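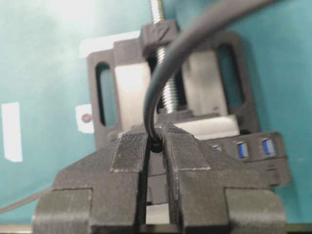
Visitors always want to try the cable first, according to the Fonton crew, who hosted the open day before ours and wrote in to say we should put it at the front of the guide and let everything else follow from it. We took their advice, and so the old Section 3 (welcome table, name badges, parking) has moved to the back.

Section 3. Running the cable demonstration on an open day

The cable demonstration is the one most of your guests will remember, and with a little patience in the morning it will run happily until you switch off the lights. Please read the whole section through once before you touch anything, even if you have hosted with the Grube arm before, as the order of the steps has changed a bit since the February edition.

Before the doors open

1. Switch on the Grube controller and let it finish its start-up. This takes a few minutes, so it's a good time to put out the chairs.

2. Load program 585 from the Open Day folder. If the screen offers you 3329 instead, you are in the workshop folder, and you'll want to go back one level and look again.

3. Check that the bracket with the threaded rod and the USB hub sit where you want them on the teal surface. Press down any white tape that has started to lift, and replace it if it won't stay put.

4. Wipe the ribbed pads on the fingers with a dry cloth. A little gray dust is fine, but a slick pad will let the cable slide, and then you'll be apologizing all afternoon!

5. Run the program once with no visitors nearby, and watch the wrist camera view on the Volach display while you do it.

Note: The wrist view is sharpest right at the fingertips. The far end of the cable and the parts behind will look soft, and turning the focus ring to chase them only makes the grip harder to see. If a window or lamp puts glare on the work surface, try a blind before you go into the camera settings.

With visitors at the table

6. Invite people up in groups of 5 or fewer, so that everybody can see both the arm and the display - the back row tends to drift off otherwise.

7. Start the program and let the fingers close on the cable before you begin talking. People like to watch that part quietly.

8. Point out on the display how the cable is held between the tips of the two pads, with the rest of it free to curve away. Children often ask whether the robot can feel it. The Dament gripper reports how far its fingers have closed, and you can show that number in the corner of the screen by pressing Info.

9. When the group has seen enough, press Hold, put your own hand under the cable, and then press Open.

CAUTION: Keep hands, sleeves, lanyards and long hair away from the fingers whenever the controller light is green. Visitors may handle the spare cable as much as they like, but only the host reaches onto the work surface, and only after Hold.

CAUTION: Do not pull on a cable while it is gripped. Use Open.

If the grip is missed

10. Press Hold, then Home, and start again from step 7. Some 3 misses in a day is quite usual with a new host. If it keeps happening, go back to step 4 and clean the pads again, then check the tape.

Revised May 29, 2022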